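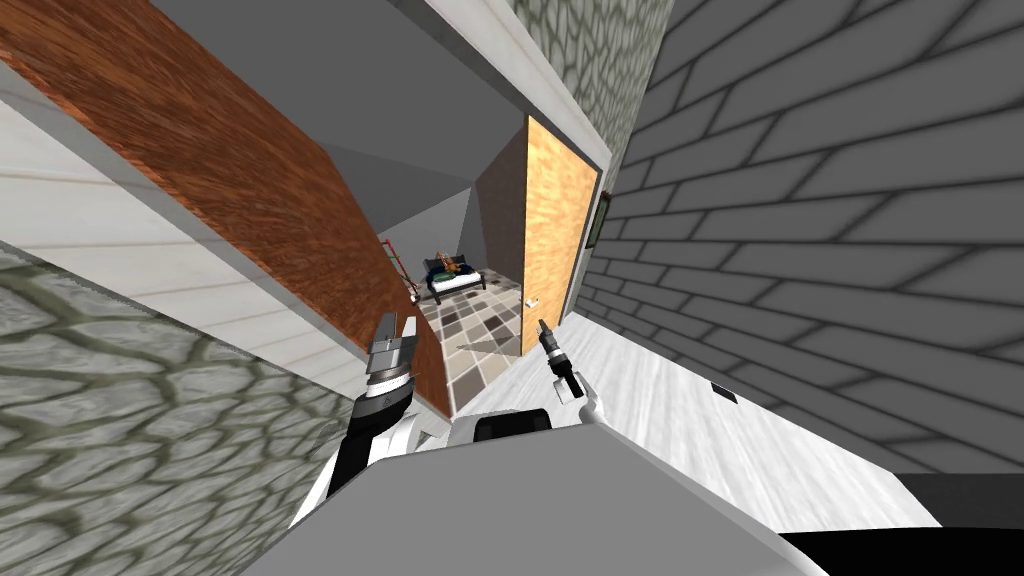 How a Water Tower Works

Turn on a faucet and water comes out fast. Something has to be pushing it. In many towns, that push comes from a water tower.

A water tower is a big tank held up high. Water is heavy, and the water in the tank presses down on the water in the pipe below it. That pressing is called water pressure. The higher the tank, the stronger the pressure at the bottom.

You can test this at home. Ask an adult to help you poke a small hole near the top of an empty plastic bottle and another one near the bottom. Cover both holes with tape, fill the bottle with water, and stand it in the sink with the cap off. Pull off the tape. Water shoots farther from the bottom hole. There is more water above that hole, pressing down.

How does the water get up there?

Pumps push it up. The town of Mistholm has a tower on Tsai Hill that stands over 100 feet tall. It has four legs and one wide pipe down the middle, called a riser. Two pumps at the bottom of the hill send clean water up the riser and into the tank. The same pipe carries water back down when people need it.

The water has been cleaned before it goes up. The tower only stores it.

Why not just use pumps?

People do not use the same amount of water all day. At seven in the morning, lots of people are taking showers, flushing toilets, and making breakfast. At three in the morning, almost everyone is asleep.

Without a tower, the town would need very large pumps to keep up with the morning rush, and those pumps would have little to do at night. With a tower, smaller pumps can fill the tank while people sleep. In the morning the water level in the tank drops. Later it fills up again.

The Mistholm tower serves 2,072 homes, plus the school and the Jeltell bakery. If the power goes out, the pumps stop, but water still runs down from the tank for a while. Firefighters can use it too.

What about tall buildings?

Water from the tower can only rise about as high as the water in the tank. A very tall building needs its own pumps, and sometimes its own tank on the roof.

Does the water freeze?

In cold places a layer of ice can form inside the tank. Water moving in and out helps keep the rest from freezing. Some towers also have heaters or a wrapped riser.

Words to know

Pressure: how hard something pushes on an area.
Pump: a machine that moves water.
Riser: the pipe that goes up to the tank.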